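Slide 1: What we're buying, and why I'm excited

Hi all! Today is the hand-held grippers budget, start to finish. Laundry on a bed is our first job, and I love it as a test: soft fabric, big creases, no two folds alike. Point out the pinch on the pink corduroy.
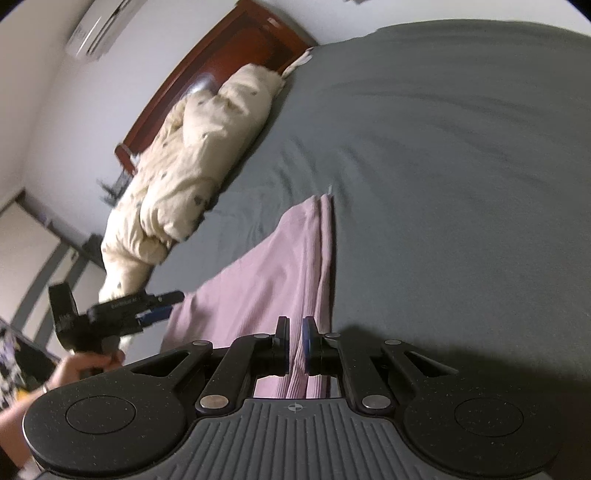

Slide 2: The money

Barajas quoted $393 a gripper. We want 4, plus 40 spare finger pads (pads wear, so budget for them up front!). Clutden came in higher and couldn't ship before March. Mention the blue pads facing each other across the gap, then go to pad costs.

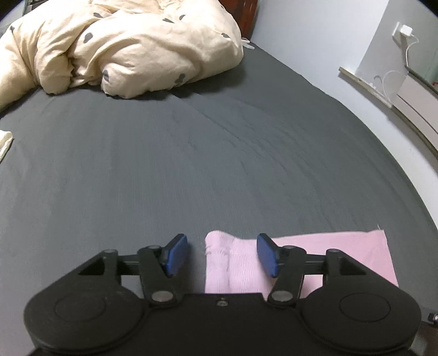
Liên Ngô would sooner buy two now and put the rest into storage drives and chargers. Fair point, so pause and take it to the room. Then show the split order.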